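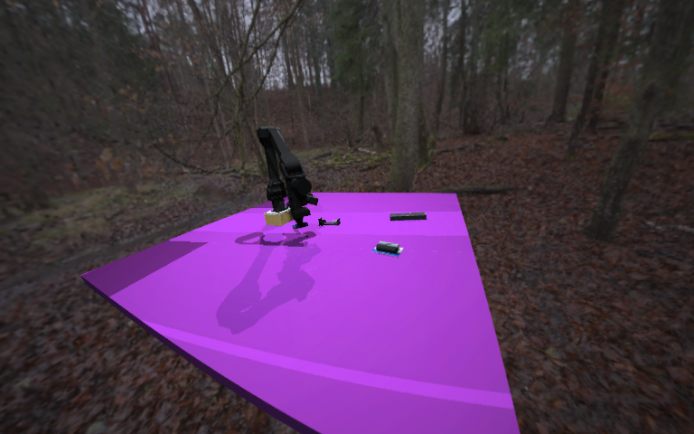

Jacinto Becerra wrote:

I still don't see why we're spending render time on weird backgrounds when the Fernik round is in a gym with gray tables. Nobody is going to put a purple table in front of us. Could we please just model the gym, get the block pickup working there, and stop burning the shared machine every night? Also the last batch took so long that my homework job for Traten got bumped twice. Not mad, just asking what the plan is, I must have missed the meeting where it got decided.

Jacinto

> end of quoted message

Hi Jacinto, hi all,

Fast reply, I have lab in a bit. You didn't miss it, there was no meeting, it got decided in the hallway and I should have posted. Sorry.

Short version: we did model the gym. That was October. The policy learned the gym. It learned the gray table and the light from the one side and it did great until we changed the table color by a little and then it went down next to the block and closed on air. Over and over. Jia (the training branch, for the new people, not a person) was scoring 95 out of a hundred on the gym scene and 14 on the same scene with a different tabletop. Same arm, same block, same start pose.

So now the table color is random, the surroundings are random, the light direction is random, and there's clutter on the table besides the block. Forest, purple, whatever comes up. The arm and the block are the only things we want it to care about. If it can find the block with trees all around and its own shadow lying across half the table it has a better chance in a gym with bad lights.

About the shadows, that one is my fault and I know some of you saw the long ones and filed bugs. Not a bug. Low sun is allowed now. I did cap it after the first night when some renders were nearly all shadow, see the light section in the Garnent config. If you think the cap is still to loose tell me which seed, don't just send "shadow looks bad", I can't do anything with that.

The hard edges between brighter and darker parts of the tabletop are also on purpose, they come from the lighting setup. Leave them in please. Somebody (not naming) smoothed them out in their local copy and then couldn't reproduce our scores.

Things that ARE bugs or might be:

- Clutter overlapping. Sometimes an object gets dropped on top of another one, like a cylinder lying over something flat. Stacked is ok. Sunk into each other is not. From one camera you often can't tell which you've got, so check the height in the log before you report it.

- Dark clutter next to a black gripper. When the gripper comes down right by a black piece the mask gets confused and labels them together. Wenceslao is me so yes I will look at it, but if anybody wants it, take it. Good first task.

- Block spawning too close to the base. The arm has to fold way up to get over it and the planner gives up on a lot of those. Do we want them in at all? Rules say the block can be placed anywhere on the mat, so I lean yes, but maybe fewer. Opinions welcome.

- Scenes with the block partly hidden behind the gripper at the start pose. Keep them. We get that in real life all the time.

Now render time, which is your real complaint and a fair one. You're right, I had the batch at normal priority, should of been low. Changed it last night. It also won't start before 19:00 anymore and it gives up the card if a class job comes in. If it bumps you again, kill it, you have my permission, no need to ask, just write in the channel that you did so I know why the numbers stop.

I also cut the image size in half. Tiny text on the clutter turns to mush but the policy does not read labels so who cares.

What I'd like from you, Jacinto, if you have the time: keep the gym scene alive. I don't want it deleted. We need it as a test set, never trained on, and you built most of it and know where the table legs clip into the floor etc. Run the current checkpoint on it, write down picks and drops seperately, and post the sheet. Five runs per start pose is enough for now. If the random scenes really don't help we'll see it there and then you get to say told you so, and I'll switch us back before December.

For everyone else, before Thursday:

pull the new config, the old one will crash on the surroundings folder
don't rename the seeds
if you add clutter models put them in the clutter folder and NOT in the block folder, last time the arm spent a whole night being rewarded for picking up brackets
write down which checkpoint you used. Please. Half the sheet is blank in that column

The real arm is still waiting on the wrist cable so sim is all we've got till then anyway. I asked again this morning, no answer yet. Once it's back we tape down a couple of colored poster boards over the bench and try the same test for real, borrow whatever colors the art room has. Purple too if they have it.

Open to being wrong on any of this except the brackets.

Late for lab, bye

Wenceslao Figueroa

PS the room is locked until 5 on Thursday, text me and I'll come down and open the door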